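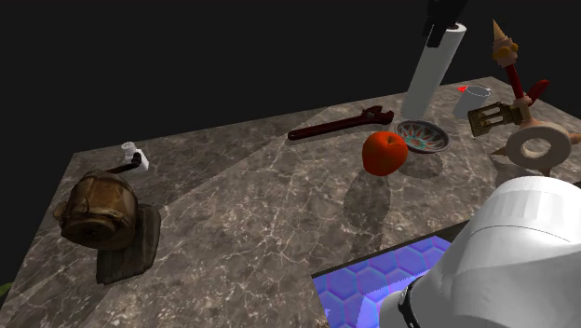 I've been meaning to write up what we've been doing with the rendered kitchens, partly because my sister keeps asking what I do all day, and partly because Anas Ghoneim started at the lab this month and I found myself explaining the whole thing twice over one pot of tea. So, here we go!

The question is a simple one to ask. If you teach a robot to pick things up using only made-up scenes, does it help to fill those scenes with odd clutter? We have 2 sets of training runs, 3,000 in each. In the tidy set you get the item to be grasped and plain crockery near it. In the other one, which Asnakech Yimer named Drerncombe after a village she swears exists, the software throws in whatever it likes from the object library: a wrench beside a bowl, a little wooden grinder, spiky contraptions I couldn't put a name to if you paid me. The worktop changes too, and so do the lighting and the floor (purple hexagons are a favourite of mine).

I was a doubter, I'll admit. I thought the policy would spend all its effort on learning to ignore nonsense and would get worse at the plain business of closing two fingers on a tall roll. Lech Kołodziej bet me a lunch that it wouldn't, and I now owe Lech a lunch. On the real arm, in our real and rather grubby kitchen corner, the Drerncombe policy missed far less often, and the gap was widest when we moved the lamp — something neither of us had thought to put in the plan.

There are things I'm still unhappy with. Shadows in the renderer are very clean, much cleaner than ours, and I suspect we're getting away with something there. Tall, narrow items are still the worst of the lot, as they tip once they're touched off centre and the policy hasn't much idea what to do next. We tried 4 different ways of rewarding a gentler approach and only the dullest one, a plain penalty on fingertip speed near the object, made any difference.

Next I want to rerun the lamp test properly, with the positions written down this time, and Asnakech is going to swap the worktop textures on their own so we can see how much of the gain comes from those. I'll post the plots when they're done.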